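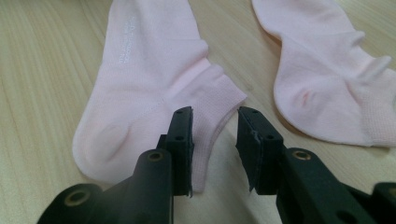
Dundness : relevés d'entretien textile

Version du 2020-04-29

Dundness est un jeu de données tabulaires sur le lavage du linge à domicile. Il réunit 2876 cycles de machine notés par des foyers qui ont accepté de tenir un carnet. Chaque ligne correspond à un cycle. Les fichiers servent à étudier les habitudes de tri, le choix des températures et l'usure déclarée des petites pièces. Le nom vient du premier carnet papier et n'a pas de signification particulière.

Contenu de l'archive

cycles.csv : un enregistrement par cycle, avec le programme, la température affichée, la vitesse d'essorage et la charge estimée.
pieces.csv : les pièces suivies individuellement, avec leur catégorie et leur composition telle qu'elle figure sur l'étiquette.
usure.csv : les notes d'usure, reliées aux pièces par le champ id_piece.
foyers.csv : taille du foyer, type de machine, présence ou non d'un sèche-linge.
LISEZMOI.txt : ce document.

Tous les fichiers sont encodés en UTF-8. Le séparateur est le point-virgule et le séparateur décimal est la virgule. Les tableurs réglés en anglais lisent mal la colonne charge_kg, il faut préciser le format à l'import.

Champs principaux de cycles.csv

id_cycle : entier, unique.
id_foyer : entier, renvoie à foyers.csv.
programme : texte libre normalisé (coton, synthétique, laine, rapide, autre).
temperature : entier, en degrés. La valeur 0 signifie « froid », une cellule vide signifie que l'information manque.
essorage : entier, en tours par minute.
charge_kg : décimal, estimé par le foyer, sans pesée.
tri : couleur, matière, aucun, mixte.
sechage : fil, étendoir, machine, à plat.
remarque : texte libre, souvent vide.

Température

Les valeurs les plus basses de la colonne sont des lavages à froid et la plus haute est 90. Les cycles à 30 sont à lire avec prudence : sur plusieurs machines, le programme rapide impose cette température et l'utilisateur ne l'a donc pas choisie. Pour une analyse des préférences, filtrer d'abord sur programme différent de « rapide ».

Notes d'usure

L'échelle va de 0 (aucun signe) à 4 (pièce retirée de l'usage). La note est attribuée par la personne qui tient le carnet. Elle porte sur quatre points : boulochage, élasticité, tenue de la couleur, trous. Aucune photo n'accompagne les notes, et deux foyers peuvent juger différemment une même pièce. Les comparaisons à l'intérieur d'un foyer sont plus sûres que les comparaisons entre foyers.

Pour les articles vendus par paire, la note est celle de la pièce la plus usée. Une paire dépareillée garde son identifiant. Le champ paire_complete passe alors à « non » et la date de la perte n'est pas enregistrée.

Collecte

Les carnets ont été distribués sur papier, puis saisis avec Borbély, notre outil interne de saisie. Chaque carnet a été saisi deux fois. Les écarts ont été repris à la main à partir de l'original. Quand l'écriture restait illisible, la cellule a été laissée vide.

Nettoyage

Les doublons exacts ont été supprimés. Les noms de lessives et de fabricants de machines ont été retirés des remarques, de même que les prénoms. Dans 14 cycles, la charge indiquée dépassait la capacité de la machine déclarée. Ces lignes sont conservées et signalées par charge_douteuse = 1.

Limites connues

Les foyers se sont inscrits d'eux-mêmes et ne forment pas un échantillon représentatif. Les laveries et les buanderies partagées sont absentes. Le lavage à la main n'est noté que dans les remarques, de façon irrégulière. La consommation d'eau et d'électricité n'a pas été mesurée et ne peut pas être déduite des champs présents.

Changements

Par rapport à la version de novembre, le champ sechage accepte la valeur « à plat », et les identifiants de pièces ont été renumérotés. Les scripts écrits pour l'ancienne version doivent être adaptés. La table de correspondance figure à la fin de pieces.csv, dans la colonne ancien_id.

Utilisation

Les données peuvent être réutilisées, y compris pour l'enseignement, à condition de citer Dundness et le numéro de version. Toute tentative de réidentification des foyers est exclue. Les versions dérivées doivent porter un autre nom. Le projet Ivley en distribue une, limitée aux lainages et avec une échelle d'usure différente ; les deux jeux ne doivent pas être fusionnés sans conversion.

Les erreurs de saisie peuvent être signalées à l'association Driro, qui assure la maintenance des fichiers. Indiquer l'id_cycle ou l'id_piece concerné et la valeur attendue.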